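How Does a Robot Learn to Fix Its Own Mistakes?

By Sveva Fiore

Try something for me before you read on. Put a cup on the table, close your eyes, and ask somebody to slide the cup a little to one side. Now open your eyes and pick it up.

Easy! Your hand probably started to move toward the cup before you had even thought about it. If you bumped it with a knuckle, you just opened your fingers a bit more and tried again. You have been doing this kind of thing since you were a baby, and you are amazingly good at it.

Robots are not so good at it. A robot arm in a car factory can put the same screw in the same hole all day and all night, but move the car over by the width of your thumb and the screw goes into thin air. The arm is strong and very exact. It just doesn't know that anything has changed.

Scientists at the Meller Institute, where I get to spend my days asking questions, want robots that can notice when something has changed and do something about it. Their newest way of teaching a robot is called Shim, and I think it's one of the cleverest ideas I have written about for these pages.

Learning by copying

First you need to know how the robot learns anything at all.

You could try to write down every single move for it. Go left. Go down. Close the fingers. Go up. But think how long that list would be for a messy kitchen table! And the minute you moved the ketchup, you would have to write a new list.

So the scientists do something else. A person holds a set of controls and drives the robot arm, a bit like a video game, to pick things up and put them somewhere else. While the person is driving, a computer saves two things over and over, many times each second: what the cameras see, and how the arm is moving. One full go, from start to finish, is called a demonstration. That's a long word for "let me show you."

Then a computer program looks at all the demonstrations and hunts for patterns. When the cameras see the bottle over here, the person moves the arm this way. When the bottle is over there, the person moves it that way. After a lot of hunting, the program can look at a table by itself and make a guess about which way the arm should go next. The program at Meller has a name, Promeo, and everybody there talks about it as if it were a puppy. "Promeo did well this morning." "Promeo is being silly about spoons."

The trouble with being too good

Copying sounds like a perfect plan, but it has a sneaky problem.

Imagine you are learning to ride a bike by watching videos, and in every video the rider is a champion who never wobbles. You would learn what a perfect ride looks like. Then you would get on your own bike, wobble once, and have no idea what to do, because you have never seen a wobble!

That is what kept happening to Promeo. The people driving the arm were careful, and they got very good at it. In their demonstrations the fingers went neatly around each thing, first time. But when Promeo drove the arm by itself, it made tiny mistakes. The fingers would be off by a hair. Then the cameras saw something a bit different from what they had seen in the demonstrations, so Promeo's next guess was a bit worse, and the one after that was worse again. In the end the arm might be closing its fingers on nothing at all and carrying that nothing proudly across the table.

Scientists call this drift. A boat that drifts goes off course a tiny bit at a time, and so does a robot.

Enter the wobble

Have you ever seen a table that rocks because one leg is too short? People fix it by pushing a thin bit of wood or folded paper under the leg. That thin piece is called a shim, and that's where the method gets its name. A small push in the right place fixes the whole thing.

With Shim, the computer spoils the demonstration on purpose. The person is driving the arm toward, let's say, a cup. Suddenly the computer gives the arm a little shove to the side. It isn't a big one, and the person doesn't know when it's coming. Now the arm is in the wrong place, and the person has to get it back on track. They steer around, slow down, maybe open the fingers and start the grab over. And the computer saves all of it.

Those moments of getting back on track are called recoveries. They look clumsy when you watch them, and the scientists love them!

I was allowed to have a turn at the controls last November. I was moving a toy banana, feeling rather pleased with myself, when the arm jumped and I squealed out loud. It took me ages to get the banana back. I was told that my terrible driving was very useful.

The team collected 3000 demonstrations in all. In 1325 of them the computer gave the arm a shove, and in the rest the person drove without being bothered. You need both kinds. If every demonstration had a shove in it, Promeo might think that wobbling is just part of picking things up.

Did it work?

This is the part where scientists have to be very fair. It's no use saying "the robot looks better to me!" You have to test it.

So they made two versions of Promeo. One learned only from the calm demonstrations. The other learned from the calm ones and the shoved ones together. Each version got 1000 tries at moving something on the table, with the things set out in new places.

The calm version got it right 538 times. That's a little more than half, a bit better than flipping a coin.

The Shim version got it right in more than three out of every four tries. What's more, when the scientists watched its tries again, they saw that it still missed on the first grab quite often. It just didn't give up and drift away. It backed off, lined up again, and had another go, the way you did with your cup.

There's a fair question to ask here, and one of the younger scientists asked it in front of everybody. What if the second version did better only because it had seen more demonstrations? More practice helps too, after all! So they went back and made a third version, which had just as many demonstrations as the Shim one, all of them calm. It did a little better than the first version, but it came nowhere near the Shim one. The shoves really were doing the work.

Why a kitchen?

Kitchens are wonderfully hard for robots. Some things are flat and some are tall. Some have handles. Cups roll, and bottles tip. A colander is full of holes, so a camera can see bits of table through it, and shiny metal reflects the light in confusing ways. If a robot can manage on a kitchen table, it has learned something that may help it in lots of other places.

It doesn't have to be a real kitchen with real lunch in it. The work is done at the Meller workshop in Irneck, with a white table, play food, and the sort of dishes you might have at home.

Toy food and dishes on the white table at Irneck, with the gripper among them: 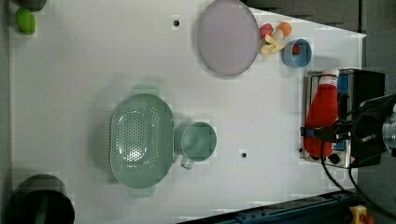

A red ketchup bottle on top of the toaster oven.

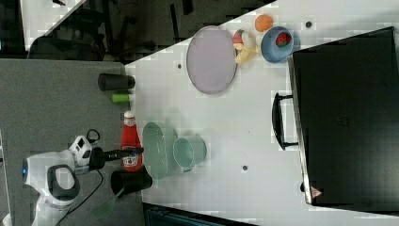
The ketchup bottle again, lying next to the pale green colander.

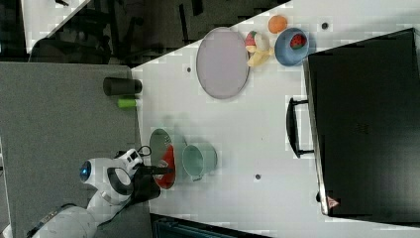 The gripper close to a red plate.

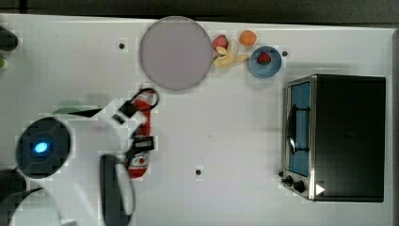 A red and white object at the gripper.

What Promeo still can't do

Plenty! A small shove is fine, but if something falls on the floor, Promeo is lost. None of the demonstrations taught it to look down there. It also doesn't know what things are for. To you, ketchup is something that goes on fries. To Promeo, it's a shape that needs the fingers open wide.

Soft things are a puzzle as well. A dish towel never lies the same way twice, so every towel looks like a brand new thing. The team would like to try towels next, and I have heard groans about it already.

And the shoves themselves need more thought. Right now the computer picks the moment by luck, a bit like rolling dice. Maybe it would be smarter to shove the arm just when the fingers are closing, which is when Promeo makes most of its mistakes. Or maybe that would be too hard for the people driving, and they would all squeal as much as I did.

Try it at home

You can play robot with a friend, and you don't need any electricity.

You will need a blindfold, a pair of kitchen tongs (the kind without sharp ends), a plastic cup, and a few light things to pick up, such as a sock or a ball of paper.

The robot wears the blindfold and holds the tongs. The driver stands behind and may only say "left," "right," "forward," "back," "up," "down," "open," and "close." Set the things out on a table and see how long it takes to get one of them into the cup.

Once you are good at it, add a third person, the shover. The shover may move the cup a tiny bit, once in each round, without saying when. Keep your rounds short and swap jobs so everyone gets to drive.

Then write down what the driver said right after the cup moved. Those words are your recovery — the same kind of thing the computer in Irneck saves for Promeo.

Words to know

Demonstration: one full go at a job, done by a person to show the robot how.

Drift: when small mistakes add up and the robot ends up far from where it should be.

Gripper: the robot's hand. It may have only two fingers.

Recovery: getting back on track after something goes wrong.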